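Fatolo Household Manipulation Study
Speaker notes, Thursday session, 22 minutes including questions
Presenter: Divina Gatchalian. Second author: Leokadia Piątek

Opening
Thank the chair and the Wadham program for the invitation. State the question at once: when a robot learns household tasks from demonstrations, how much does the wrist view add to the head view? Most published comparisons are made at a laboratory bench. Ours were made in a furnished home.

Method
Each demonstration is stored as synchronized head and wrist video together with joint positions. The wrist view sees the fingertips and whatever lies just past them. It loses the room almost entirely, and on a pale floor it has few landmarks to hold on to.

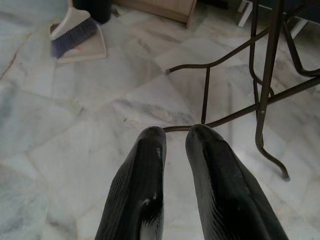

We trained two policies on the same demonstrations. The first received the head view only. The second received both. Network size, training schedule and action space were held fixed. The full set contains 1865 demonstrations, and the policies were compared over 1000 trials each. Pause here if anyone asks about the split; it was made by session, so that no session appears in both training and test.

Setting
Remind the audience that furniture and belongings stayed in place. Reflections from the flooring are a known difficulty for depth estimation, and we did not cover the floor or change the lighting.

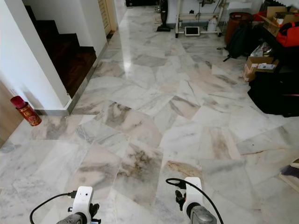 Figure 2. Head view of the marble floor and stairwell, with both grippers in the foreground.

Do not spend long on this slide. The point to make is that floor seams and veining can resemble object edges. Dr. Piątek's analysis of false grasps is in the backup slides, under the heading Jestine, our name for the labeling tool.

Tabletop tasks
Move to the tableware tasks. Metal bowls and cutlery are hard to locate from above, and translucent cups are harder still.

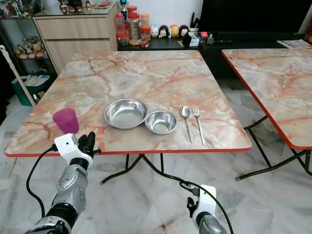
The two-view policy did better on cutlery, where the final approach matters most. On bowls the difference was small, and we do not claim it as a result. For cups the two policies failed in different ways — the head-only policy tended to close early, while the two-view policy tended to hesitate above the rim.

Limits
One home, one robot, one pair of hands. Refer questions on transfer to the Szczepańska extension, which begins in September. Leave the contact slide up during discussion.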